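4.2 Handarbeitsplatz für Folie einrichten

Der Abschnitt gilt für die Zelle Iris mit Händen der Bauart Pitex. Vor dem Beginn muss die Zelle im Einrichtbetrieb stehen.

1. Folie auf die Tischplatte legen, schräg zu den Klebebandlinien. Die Knitter müssen nicht geglättet werden. 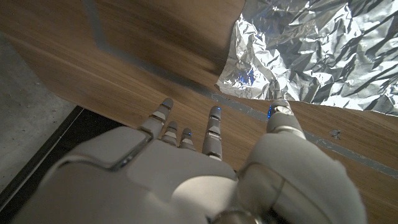 Bild 4-3: Finger und Daumen über dem Holz, Folie rechts oben

2. Hand langsam zum Folienrand fahren, Geschwindigkeit 15 mm/s. Vorsicht - unter Holzkanten ist wenig Platz für die Finger.

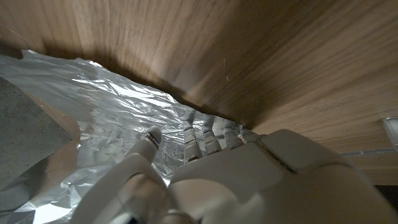
3. Daumen über die Folie stellen, die vier Finger bleiben auf dem Holz oder knapp darüber. Danach Position mit Namen speichern.
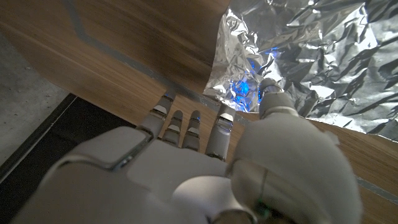
4. Für das Ziehen an den Ecken beide Arme mit Greifern verwenden. Ein Greifer hält die linke Ecke, der andere zieht die obere. Kabel in weitem Bogen führen.
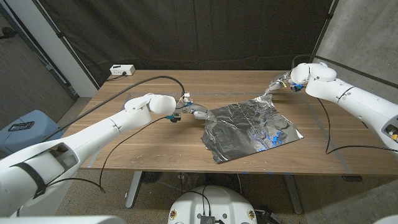
Was ist zu tun, wenn die Folie beim Ziehen einreißt?
Bewegung anhalten, beide Greifer öffnen und neue Folie auflegen. Die Zugkraft danach um 2 N kleiner einstellen.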